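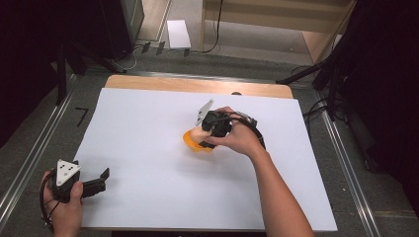 ドルーマー（Drumer）

ドルーマーは、ヴォディッツ（Voditz）社が販売する、手持ち式の二指グリッパー2台を中心とした動作記録キットである。使用者が左右の手に1台ずつ持って卓上の作業を行い、その動きをロボットアームの学習用データとして保存する。ロボット本体は付属しない。同社は「ロボットを買う前に始められる自動化」とうたっているが、記録したデータで実際にアームが動くかどうかは購入者の設備と技術に大きく左右され、宣伝文句をそのまま受け取ることには異論が多い。

概要

標準構成はグリッパー2台、位置追跡用の標識板、接続ケーブル、収集用ソフトウェアの利用権からなる。標準価格は899ユーロである。これには作業台、レール、三脚、頭部用カメラ、計算機が含まれておらず、製品紹介の写真に見られるような設備を一からそろえた場合の支出は、表示価格を大きく上回る。販売元は総額の目安を公表していない。

製品名の由来については、開発初期の試験担当者が爪を机に打ちつける癖から付いたという説と、単に空いていた商標を使ったという説がある。ヴォディッツ社はどちらも認めていない。

構造

グリッパーは握り部と一対の爪で構成され、黒いケーブルで外部とつながる。上面には白い標識板が斜めに立ち、表面に小さな黒い点が印刷されている。ソフトウェアは頭部側の映像からこの板を検出し、左右の手の位置と向きを推定する。検出には板が見えていることが前提になるため、手首を大きくひねる作業や、両手が重なる作業では推定が途切れやすい。取扱説明書はこれを「一時的な追跡の中断」と呼び、補間で処理するとしている。補間区間をどの程度まで正しい動作とみなしてよいかの記載はない。

爪の開閉量は別の経路で記録される。力覚センサーはなく、物をどれほどの強さで挟んだかは残らない。柔らかい品を扱いたい利用者にとっては決定的な欠落であるが、製品ページでは仕様表の最下段に一行で触れられているだけである。

両手用と片手用は同じ外装で、片手用を後から両手用に拡張することもできる。ただし時刻同期の設定はやり直しになり、拡張前に収集したデータとの混用は保証の対象外とされる。

収集作業 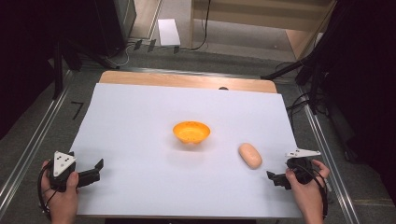
イモジェン・ベインブリッジ（Imogen Bainbridge）
執筆・構成担当、卓上自動化機器の項目編集者

典型的な課題は、小さな物を拾って容器に入れる、容器を持ち上げて別の場所へ移すといった短い動作である。付属の課題集も大半がこの種のもので、台の上に白いシートや板を敷き、少数の品だけを置く配置を推奨している。背景が単調で物の輪郭を取りやすいという利点はある。一方、散らかった厨房や、棚に品物が詰まった倉庫でも同じように使えるかを、この配置で得た結果から判断することはできない。

鉢と丸みのある品を組み合わせた課題は、販売資料でもよく用いられる。鉢は口が広く、入れる側の位置ずれをかなり許容する。課題としては易しい部類であり、これをもって両手の協調作業に対応したと称するのは言い過ぎだという批判がある。片方の手が作業を進めるあいだ、もう片方が端で待っている記録も、集計上は「両手データ」として数えられるためである。

作業者の負担も見落とされがちである。グリッパーは自分の指より太く、ケーブルは手の甲や手首に沿って垂れる。慣れないうちは、ロボットにとって自然な動きより、ケーブルを避けるための動きが多く記録される。ビヴォマム（Bivomham）の研修施設で収集班を率いたテレンス・メイプルベックは、最初の26件をすべて破棄したと報告書に書いている。理由として挙げられているのは、作業者が物を放す瞬間に決まって手首を引いていたことで、これはソフトウェアの自動点検では一件も検出されなかった。

性能と検証

ヴォディッツ社は、一つの課題につき200件の記録があれば実用に足る動作が得られると説明している。この数字の出所は同社の技術資料で、使用したアームの機種も、成功と判定した基準も明らかにされていない。資料の中では物の初期位置が毎回ほぼ同じであったと読める箇所があり、位置を変えた場合の結果は掲載されていない。

独立した検証として引用されることが多いのは、イダホサ（Idahosa）工房によるものである。同工房は鉢への投入課題を2000件記録し、自前のアームで再現を試みた。担当したシェリフ・アブー・ゼイドは、物が台の中央付近にある場合には安定するものの、縁に寄せると失敗が目立つとまとめた。件数を増やしても縁での失敗は減らず、配置を意図的にばらつかせた少数の記録を加えたほうが効果があったという。製品の欠陥というより収集計画の問題であるが、そうした計画の立て方は付属の手引きにほとんど書かれていない。
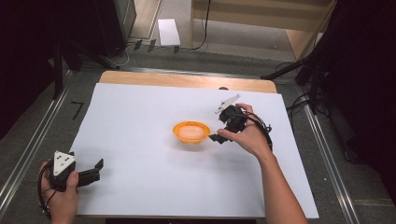 オレンジ色の鉢を挟んで向き合う左右のグリッパー。右手側の爪先が鉢の縁に近い。

この検証には反論もある。ヴォディッツ社の製品担当トレヴァー・ピルキントンは、同工房のアームの爪がキットの爪と異なる形状であり、再現条件が不適切だったと述べた。もっとも、手持丈の爪とロボット側の爪が異なっていても使えるという説明は、同社の販売ページに当時掲載されていたものである。該当する一文は2019年7月9日の改訂で削除され、改訂履歴には「表現の調整」とだけ記されている。

爪と手元映像

手元側のカメラは開いた爪を下方に捉え、その間を通して対象を写す。接近時の細かな位置合わせには有用とされ、頭部側の映像で手が物を隠す場面を補う役割を持つ。対象が爪の間に入っていないときは手がかりの乏しい映像になりやすく、白い面に向けた場合は特にその傾向が強い。こうした区間も記録容量と学習時間を消費するが、自動で除く機能は標準のソフトウェアになく、上位版の契約が必要である。

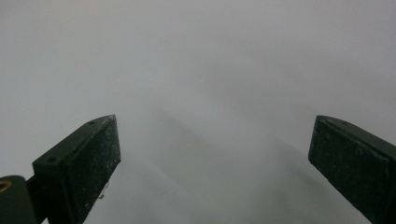
手元カメラから見た、開いた状態の爪。暗緑色の表面に細かな淡色の斑点がある。

爪は消耗品として扱われ、単品で購入できる。交換の時期について説明書は「摩耗が認められたとき」とするのみで、判断の基準は示されていない。挟む面の状態が変われば滑り方も変わるため、収集の前半と後半で条件がそろわないおそれがある。ウェンディ・ヨーマンは利用者向けの覚え書きで、爪を替えた日をデータに必ず書き添え、新旧の爪で撮った記録を別の組として保存するよう勧めている。

導入支援サービス

キットとは別に、担当者が訪問して設置と初期調整を行う有償の支援がある。内容は追跡の校正、照明の確認、作業者への講習で、ロボット側の調整は含まれない。6月に始まった遠隔版では、利用者が送った映像を見て助言するだけとなり、校正のやり直しは利用者自身の作業になる。遠隔版の料金体系は見積もり制で、事前の比較は難しい。

データの権利は利用者に帰属すると契約書に明記されている。しかし、保存形式の読み出しには同社のライブラリが要り、契約終了後の利用条件は別紙に委ねられている。別紙は購入手続きの途中まで表示されない。

評価

入手のしやすさと、実機を動かさずに人の手で収集を進められる点については、批判的な評者もおおむね価値を認めている。アームの空き時間を待つ必要がなく、卓上の単純な課題であれば短い講習で収集を始められる。教育機関での採用例もあり、動作データの扱いを学ぶ教材としては目的に合っているという見方がある。

生産現場への導入については評価が低い。力の情報がないこと、追跡の途切れを利用者が自力で点検しなければならないこと、成功率の根拠が開示されていないことが繰り返し指摘されている。購入を検討する場合は、販売元の課題集ではなく自社の品物を持ち込み、置き場所を変えながら記録したデータを自社のアームで試すべきだとされる。貸し出し機はあるが、貸出期間中はデータの書き出しが制限されるため、この確認を済ませるには別途の申請を要する。

関連項目

二指グリッパー
模倣学習
標識板による位置追跡
遠隔操作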